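Equipment planning for robot work cells

Equipment planning for a robot work cell is the process of setting a budget, choosing parts, and scheduling purchases before a robot is put to use. It covers the arm, the gripper, the mounting table, software licenses, spare parts, and staff training.

Cost structure

The arm is usually the largest single purchase, but it is seldom the largest cost over the life of the cell. In the planning guide written by Vega Valcárcel for the Grovness workshop, costs are split into purchase, installation, and upkeep. The guide sets a service check at every 1,000 hours of operation and a planning period of 5 years. Fixed fees, such as software support, are entered by year. Worn parts are entered by hours of use.

Gripper selection

Grippers are chosen by part size, weight, and shape. Thin-walled and round parts need a closer match between finger and surface than boxes do. The Skekstead cell was first budgeted with one gripper; a second set of fingers was added in February at a cost of $3,447, including mounting plates.

Simulation before purchase

Many buyers test a gripper model in simulation before placing an order. Reach, finger clearance, and camera position can be compared at low cost. Simplified object shapes are common, and a cup rim may be drawn with flat segments. Results for friction and grip force should be checked on hardware before the final order.
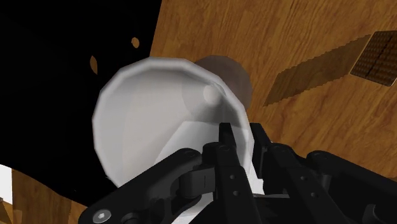 Purchase schedule

Anselmo Pastor's schedule for the Dallov site places the table and wiring first, the arm second, and the gripper last. Finger spares are ordered together with the gripper. Payment for the arm is split between delivery and acceptance testing.

See also: Acceptance testing; Gripper; Spare parts inventory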